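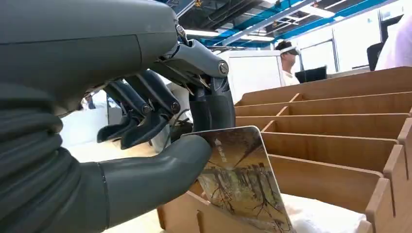

Climden is our postcard and print gallery, on the upper floor of the old Horgan building. The spring display opened in April and stays up until the end of the summer. Most of the cards are landscapes, sorted by subject and kept in slotted racks so they can be taken out and put back without bending the corners. The woodland group has been the most popular so far. One card in it shows tall, thin trunks and bare branches against a hazy, yellowish background, with a short line of small white characters near the upper left. It has a thin white border and slightly rounded corners, so it goes in a wooden rack with the other bordered cards.

Cards may be handled at the table. Please hold them by the edges and return them to the same slot.

The full collection is 600 cards, with up to 40 on display at a time. The next change brings in the river views from Zindolthorpe.

Page updated 16 July 2025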